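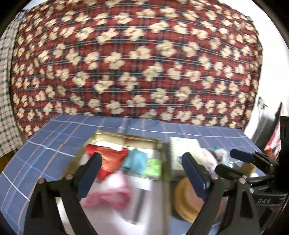 One parent wrote after our last report that she still couldn't see why anyone would count a fourteen-year-old's zone entries. Fair enough, and by September we had a much better reply for her than we did in the spring!

**Progress report to the Kostau Fund: Plodormont Youth Hockey Scoring Project**

**Game sheets.** We have now typed up 2,840 game sheets from the Plodormont juniors and the Mirska league, and 1,589 of them have been checked a second time against the scorers' originals. The target for this period was 3,000 typed, so we're a little short. The Mirska sheets from the older seasons were written in pencil and some assists are very hard to make out (we leave those blank and mark the row).

**Moving between leagues.** This is the part we're most excited about. We can finally compare what a player scored in Mirska with what the same player scored after moving up to Plodormont. Forwards keep more of their scoring than we expected, especially on the power play. Defensemen are all over the place, and three seasons of data won't settle that. Goalies haven't been touched yet.
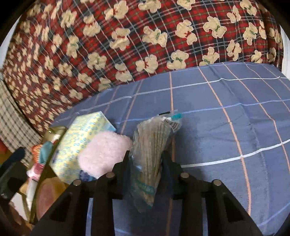
*Thin wooden sticks in a clear packet, with the teddy bear plaid behind.*

**Coaches.** The Tang rink let us run two evening sessions on the numbers, and both went well past closing time. The coaches wanted ice time added next to points, and they were right to ask. A third-line kid with nine points looks very different once you see how little he played. We've added the column wherever the sheets allow it.

**Spending.** On budget, except for scanning, which ran over in the summer. We covered it from the travel line.

**Next period**

- Finish typing and second checks
- Start on goalies
- Send the first league comparison table to both leagues for comments
- Ask Tang for another evening, preferably a Tuesday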